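Section 4. Fitting the legs

The Denholm table kit is put together upside down. The top is the shallow white tray, and the legs go into its corners from the inside. Complete Section 3 (Unpacking and sorting) before you start.

You will need:
The tray
Four legs, each with a screw end
The printed marker sheet
A soft, dry cloth

1. Clear a flat area and wipe it down. Grit under the tray will scratch the outer face.

2. Lay the marker sheet flat, printed side up. Smooth out any curl. Do not tape over the printed squares.

3. Place the tray in front of the sheet with the open side up. Wipe the floor of the tray with the cloth.

4. Look into each corner hole. Remove any loose plastic with a fingernail. Do not use a knife or a drill bit.

5. Take the first leg and hold it upright with the screw end down. Lower it into a back corner until it rests on the thread.

6. Turn the leg backward a little until you feel the thread drop, then turn it forward. It should move easily. If it binds in the first turn, back it out and start again.

7. Stop when the shoulder of the leg meets the collar. The thread is 35 mm long, so expect to change your grip several times.

8. Turn the tray, not yourself, and fit the next leg. Leave the corner nearest you for last so that your sleeve does not catch on a finished leg.
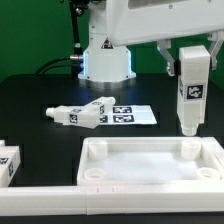
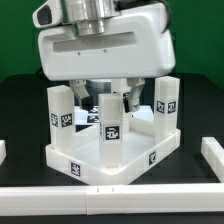
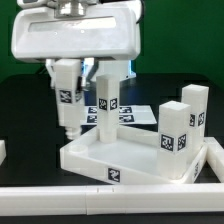 White trays and marked parts on the table.

9. Check that each leg stands square to the floor of the tray. A leaning leg is usually cross-threaded. Take it out and repeat steps 5 and 6.

10. Turn the finished table over and set it on its legs. Press lightly on each corner. If it rocks, give the short corner another quarter turn.

CAUTION: Do not lift the tray by a leg that is only partly screwed in. The collar can split.

CAUTION: The finished table is a scale model. Do not load it with more than 800 g.

Note: Marker labels on the legs must stay clean and flat. If one starts to peel, replace it from the spare sheet. Do not use glue.

Note: Legs from the earlier Woswood kit have a coarser thread and do not fit this tray. For replacement legs, write to Lorraine Horrocks at Tekcombe parts and give the number molded under the collar.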